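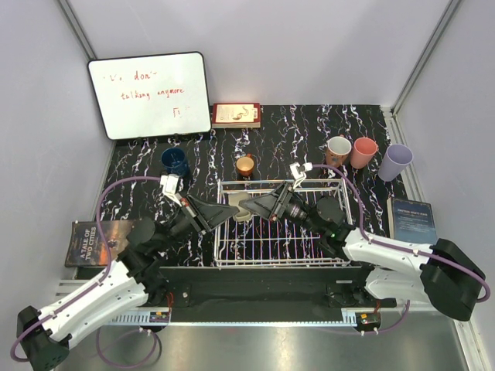 Who pays 100 grand for a watch that doesn't tell time? My aunt Heather did, and she paid in cash.

It was the Nisbet, the one with the diamond face and no hands at all, and there were only 10 of them in the world. I drove her to the launch party in Gistbridge in my hatchback (she made me park three streets over). Ewan Lennox himself buckled it on her wrist! She cried a little, and I ate 15 shrimp puffs.

"What time is it?" I asked on the way home.

"Late," she said, and held it up to the streetlights.

She wore it to the grocery store, to the dentist, to bed. Then in August she lost it – or said she did. I saw it a week later on Vernon from next door, who was mowing his lawn in it with his shirt off.

I waved. He waved back, sparkling.

Related stories
The Perfume Thief of Drerkum
Gold Taps for Mrs. Bielecka
Three Nights at the Griditz

We use cookies to keep this site running. Accept | Manage settings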